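ok so I finally finished the thing I've been whining about on here since January. I hand-hemmed, patched and let out every single pair of pants in this apartment. a thread, because I have opinions now

2/ background: I'm tall in the leg and short in the patience. every pair I buy is either flapping around my ankles or showing off my socks to the whole bus. for years I paid the alterations counter at Geraghty and never thought about it, then they raised the price of a plain hem and I got stubborn (my best and worst quality)

3/ my teacher in all this was Margit Veres from the Tuesda— no wait, she moved it, from the evening sewing table at the library. she has one rule, which is that you wash the fabric before you cut anything. I ignored it once. I now own very nice cropped trousers I did not plan on!!

4/ things I wasted money on: the fancy magnetic pin bowl, a chalk wheel that leaked in my bag, and a pack of 1000 pins. one thousand. I live alone. I will be finding those pins with my feet until I retire

5/ things worth every cent: a seam ripper with a fat handle, a short clear ruler, and heavy needles. please buy the heavy needles. I snapped three regular ones on a side seam before Heather Buchanan replied to me on here like "are you using the DENIM ones" and no Heather, I was not

6/ also shout out to Drarno, the little thread shop by the laundromat. I went in with a scrap of hem pinched in my fingers and the guy matched the gold topstitching in one go, off the top shelf, without even putting down his sandwich. that's a calling

7/ ok the hem itself. if you want to keep the original edge (the faded ropey part everybody loves), don't chop it off. fold the leg up so the old hem sits on the outside, pin, stitch as close under it as you can get, then flip it down and press. looks a bit lumpy inside, looks store-bought from outside

8/ measure with your shoes on! the shoes you really wear, not the ones you wish you wore. I did mine barefoot the first time and they came out perfect for standing in my kitchen and nowhere else

9/ measure both legs too. mine aren't the same. Brendan Breathnach told me his aren't either and now we have a small uneven club, dues are free

10/ patches: I do inner thighs with an old pair from the scrap pile on the inside, then back and forth by hand with a doubled thread. it takes forever and I love it. I got through 9 episodes of the Hitovari podcast on one patch, and I don't even like it that much, I'd just gotten too comfy to reach my phone

11/ letting out a waist scared me the most. you unpick the waistband at the center back, open the seam, and add a wedge. mine is from a different blue and sits right above my butt like a little flag. Peadar Cullinane says it looks intentional. Peadar is kind

12/ I used to do all my marking and folding on the floor and my knees have filed a complaint. the bed is so much better, full leg length and nothing bends

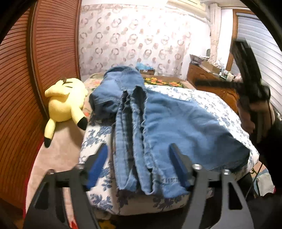 13/ somebody asked, do you need to finish the raw edge inside if you're keeping the original hem?

If you trimmed the extra fold off, it's worth doing, a quick zigzag or whip stitch will stop it from fraying in the wash. Left untrimmed it's fine as it is, just tack it up at the side seams so your toes don't catch it.

14/ for anyone with a machine: go slow over the bulky seam. hand-turn the wheel if you have to. Lorcan Fitzgerald lent me his for a weekend and I went at that seam full speed and made a noise I can't spell. (it's okay! he's got it back! it sews!)

15/ next up is zippers, which I'm told is where people quit. I've got a jacket with a broken one that's been hanging on the door for two winters. if you have a zipper video you trust please drop it below, no music over the talking, I'm begging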